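The great paper amnesty

I have lived in Predurstead for 13 years, and in that time I have thrown away one gas bill. I remember it well, as they asked to see it the following July.

After that I kept everything. Guarantees for kettles that died under guarantee. A letter from the council regretting an earlier letter from the council. The full correspondence over my parking permit in Koltville, where I no longer park, or go.

My friend Duyên Từ runs her whole life from one drawer, and she came round at eight in the evening with a bottle of wine and an air of medical concern. Her rule is that if you can't say what a sheet of paper is for before you've finished picking it up, out it goes. I argued for the Umetti boiler manual, all in Italian. She asked if I spoke Italian. She asked if I still had the boiler.

We stopped at midnight, having got as far as 2009.
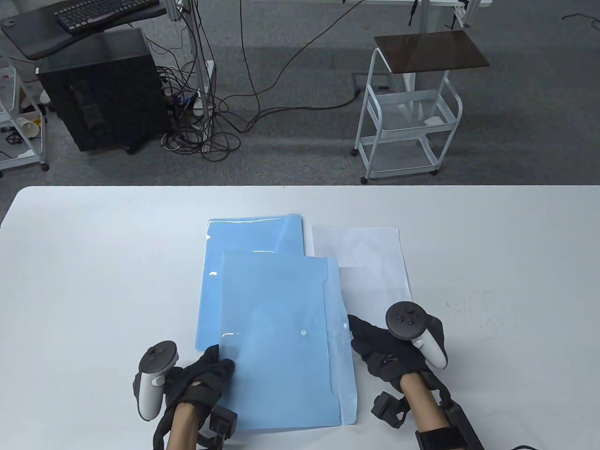
My tax records were the one thing she let me keep without a fight, mostly out of fear. I had expected to need a filing cabinet and possibly a small extension. Instead I've become a person with opinions on stationery, chiefly that a blue plastic wallet with a flap and a press stud makes any old rubbish look like evidence. The stack of plain white sheets beside it still has to go somewhere, and I have promised Duyên it won't be back in the wardrobe.

The permit letters are in the wardrobe.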